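Forums > Shop Floor > Kitting and Packing > Arm in the puzzle cell, first impressions
2 min read

pegboard_38
We pack the Kukora sorters at Lallel, and since November I've moved from packing them to minding the cell. I love it! My wrists feel ten years younger, and I get to set up the trays and fix the teaching points myself.

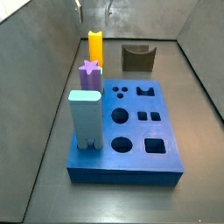
Star, notched piece and the two-legged one on the blue block.

My day used to be 4000 pieces by hand. Now I watch, nudge and write things down, and I've learned more than in my last two jobs.

tapeandtwine
Glad for you, but who took your old spot on the bench? At Mundow we went from 10 packers to a smaller crew, and the ones left got the boring part - refilling trays.

pegboard_38
Fair question. Two of us swap between bench and cell every shift, so the refilling gets shared. The orange piece was my first solo setup and I was grinning all day.

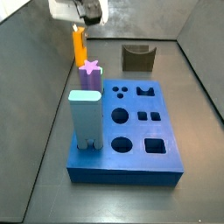 Photo: Lallel kitting cell

tapeandtwine
Sharing it out helps. I still say the pay should move when the job does.

oldgluepot
Agree on pay, disagree that refilling is the boring part. You spot bad parts that way. We run a Baláž line and the tray people catch more than inspection does.
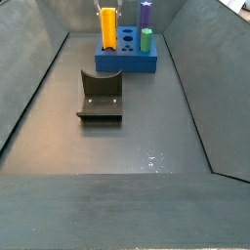
They also know which shapes give trouble, so ask them before you change a grip. Ours now get an hour a week to try their own ideas, and it's the best hour we have.

Contact the moderators | Back to top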